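4.2 Picking up after people

I should say up front that I went into this part of the study hoping for good news. Tidying a floor sounds easy, and we logged 1,996 attempts at it across three homes in Lodhi, so there was plenty of room for some. The arms finished 603 of them without help. Buckets were the chore I kept coming back to, partly because everybody owns one and partly because a thin rim leaves a gripper so little to hold on to. Clutter doesn't help either - a fan, a stool and a slipper all compete for the same patch of tile.
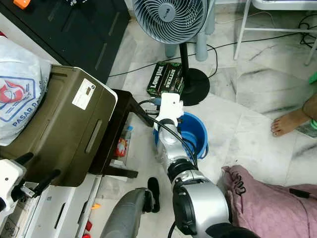 Despina Dervishi read an early draft and wrote in the margin that a chore only counts as done when you can leave the room while it happens, and by that rule she would score most of our successes as zero. I think she's a bit harsh, but I did go back and recount. With a person stepping in or standing close by ruled out, we were left with 533.

Getting the arm to the bucket was mostly fine. Deciding what to do next was where the time went, and the planner (a lightly changed version of Onon) would often pause long enough for me to have done the job myself.
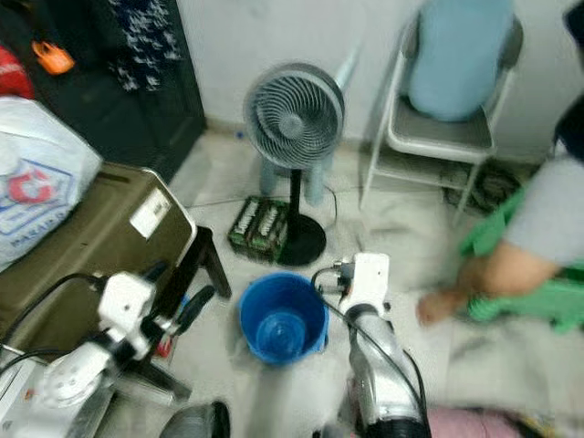 Figure 3. Blue bucket on the floor between the two arms, bucket task.

Grip failures are broken down by object in the next section.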